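Reading a Lead Sheet, Week 5: Chord Symbols and What to Leave Out

Handout for Evening Keyboard Harmony, Inlow Music Annex
Garnet Fortin
Updated May 28, 2022

17 shares
5 comments

Bring this sheet, a pencil, and the Madigan Waltz from last week. If you have lost the Madigan Waltz, borrow one from the person next to you, who has also lost it.

1. What a lead sheet gives you

You get a melody on one staff and chord symbols over it. There are no left-hand notes, no fingering, and usually no dynamics beyond a hopeful "moderately." Everything else is your job. People coming from classical lessons find this alarming for two weeks and then can't be stopped.

A symbol has up to three parts: the root (G), the quality (m, dim, aug, or nothing at all for major), and the extras (7, 9, sus4). A slash means the note after it goes in the bass. G/B is a G chord with B at the bottom. It is not a choice between G and B, whatever last spring's class decided in performance.

2. Shells

For a seventh chord, play the root in the left hand, plus the third and the seventh. Leave the fifth out. It adds weight and tells the ear very little, unless it has been altered, in which case it is the whole point and you had better play it.

Cmaj7: C, E, B
Dm7: D, F, C
G7: G, B, F

Play Dm7, G7, Cmaj7 slowly. The C in Dm7 drops to B in G7, and the F drops to E when you reach Cmaj7. Most of what we call voice leading comes down to being lazy in this way: keep what you can, and move the rest by step.

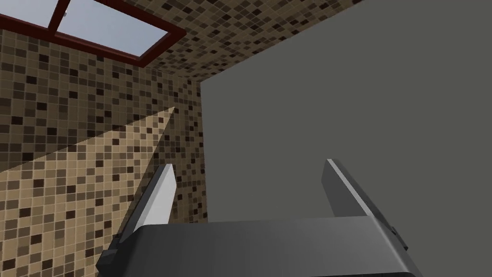 Dale Lavoie wrote under the online copy that leaving out the fifth made the waltz sound "like a house with the furniture gone," and wanted to know if it could go back in when nobody else was playing. It can. If you're playing solo and the melody sits high, put the fifth in the left hand on beat two and let the shell ring over it. With a bass player in the room, take it out again before they look at you.

3. Rhythm in the left hand

In three-four time, the plain pattern is root on one and shell on two and three. Play that for eight bars. Then drop beat three in every other bar. The tune will start to breathe, and you will have done less work, a theme of this course.

Do not pedal through a chord change. Lift on the new root and press again just after it. If the result sounds like a swimming pool, you are lifting late.

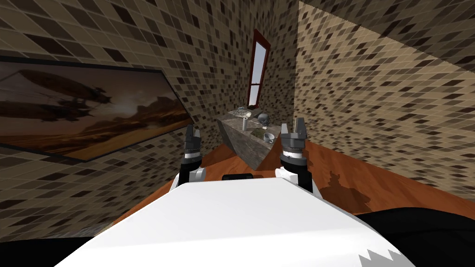 Once the pedal is behaving, try the same eight bars with no pedal at all. The gaps will be embarrassing. Fill them by holding keys down longer, and only then bring the pedal back, about half as much as you think you need.

4. For next week

Write out shells for the first page of "Sadell Road" (number 400 in the green binder, not 1074, which has the same title and is a march). Mark every place where a note stays the same between two chords. Tie those in pencil.

Then play the page at a speed where you can say each root out loud before you reach it. If you can't say it in time, slow down. The Gondomis practice keyboards are free until nine on class nights, and the one nearest the door has a sticky low F, so choose your key accordingly.

Share this handout
Comments (5)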